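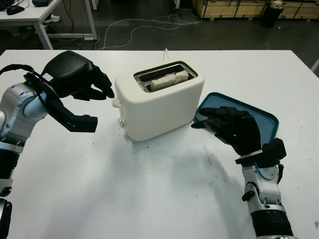 Puesto de la tostadora, con la mano izquierda cerca del mando y la derecha sobre la bandeja.

Informe de avance, abril. Proyecto Kotby, recogida de demostraciones en mesa
Responsable: Venla Aaltonen

En este periodo se han grabado 278 episodios teleoperados de la tarea de desayuno. Tras la revisión de Torben Reuter quedan 193 válidos. El resto se ha descartado por pérdida de sincronía entre cámaras o porque el operador interrumpió el movimiento antes de terminar. Los descartados se conservan aparte, sin etiquetar.

La tarea se divide en tres tramos: accionar el mando de la tostadora, retirar el pan y dejarlo en la bandeja. El primero es el que más repeticiones exige, con un mando pequeño y poco margen para los dedos. Ilari Manninen ha pedido 100 episodios más solo de ese tramo, con la tostadora girada en distintos ángulos.

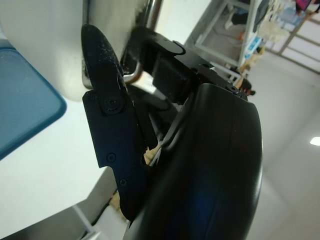
Vista desde la muñeca: los dedos de la pinza, con el recipiente metálico detrás.

Los reflejos del metal siguen dando problemas en las vistas de muñeca. Se han apartado 20 episodios para probar otra exposición y Anneli Nurmi enviará los resultados a Vustonetti cuando acabe la comparación.

El gasto se mantiene dentro de lo aprobado. Queda pendiente que Neltodham confirme las horas de operador para el próximo periodo.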